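Work > Paid, part-time > Shoe sorting, Gurkside

Shoe Pairers Wanted, Oakley Street Sorting Room

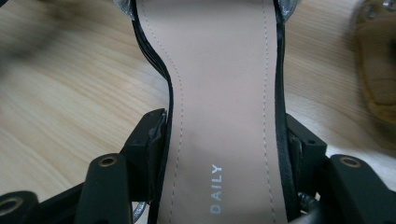 Print this page | E-mail this page

Grirarley Secondhand takes in more shoes than any sane shop would, and they arrive the way shoes live in most closets, which is to say divorced. We need three patient people to reunite them before the winter sale. You'll match lefts to rights, check the insides, read whatever is left of the printing, and write a tag. It sounds easy until you have met a table of black shoes. From the outside they are all cousins. Then you look down into one and find a blush-pink insole with DAILY printed up it in pale blue-gray capitals, and you know exactly what you're hunting for in the other 115. Stitching helps too. So does a bit of silver, if the shoe has any.

The work is on your feet (we have heard the joke) with a stool for anyone who wants it. Shifts are mornings or afternoons, your pick, and you can swap with each other as long as Elsa Kvam hears about it before the shift and not during.

You should be able to:
- tell navy from black under indoor lighting, or admit when you can't
- lift a full tote to table height
- write a size on a tag so a stranger can read it
- handle other people's shoes without making a face

Retail experience is nice. Strong opinions about heels are tolerated until lunch.

Singles that never find a partner go on the long shelf. After June's sort we had 105 of them. Rostyslav Didenko believes they will all be claimed one day and will show you his system, which has colored string in it. Please be kind.

Pay is hourly, paid every other week, and you get first look at the racks at staff price. Gloves are supplied. Coffee is supplied and is not good.

To apply, send a few lines about yourself to Anwara Munasinghe at the front desk, or drop in and ask for her. No résumé needed. Tell us which hours suit you and whether dust bothers you. Applications posted Oct 19, 2021 and open until the spots are filled.

Related listings
Coat rack steamer, weekends
Book pricing help, Kotonari annex
Van driver, Gurkside and Oakley route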